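Medlow Cloths: wiping and folding recordings from the Brastport site

README, third release

Contents

1. What this is
2. Why the site took part
3. How the recordings were made
4. What changed for the staff
5. Known gaps
6. Contact

1. What this is

Medlow Cloths holds 727 recordings of people picking up, folding and putting down cleaning cloths with a hand-held gripper. It was put together at the Brastport site of Skosadska, a contract cleaning firm. Each recording has a video file, a finger position log and a short text note written by the person who did the task. The notes are in English and have been left as written, spelling included.

2. Why the site took part

Skosadska plans to bring in a sorting and folding cell, called Fiore in the files, for the cloth room at Brastport. Staff there sort and fold cloths at the start of the early shift. It is dull work and hard on the wrists, but it is also the part of the shift people do sitting down, and several of them said so when the plan was first put to them in November. Those comments are in the folder named meetings, with names removed.

3. How the recordings were made

Staff from the cloth room did all of the recording, in paid time, in blocks of up to 44 minutes. Nobody was asked to go faster than usual. A recording starts with the gripper open and stops when the person lets go of the cloth. Failed grasps were kept and are marked "miss" in the log.

Brown microfibre is the commonest cloth in the set. It bunches and twists when pinched near the middle, and the later steps depend a good deal on how it hangs from the gripper.

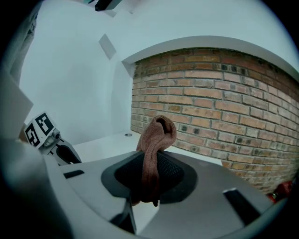 4. What changed for the staff

The trial did not cut any posts. It did move hours. Three people now spend part of Monday checking logs, a job that did not exist before, and it has been added to their job descriptions at the higher hourly rate. Sorting by hand carries on as before until Fiore is signed off.

Two points are still open. The first is what replaces the seated work if the cell takes over all the folding. The second is who stops the cell when it jams, and whether that person needs a second one with them on the early shift. The site manager's last reply on both is in meetings/open_points.txt.

5. Known gaps

Torn cloths are rare in the set. There are 39 recordings with no text note, mostly from the first week. Left-handed use is thin. Clock times in the logs were not corrected when the clocks went back, so sort by recording number.

6. Contact

Gualtiero Martinelli looks after the files. Staff who want one of their recordings taken out can ask him or their shift lead, and do not have to give a reason. Removed numbers are not used again.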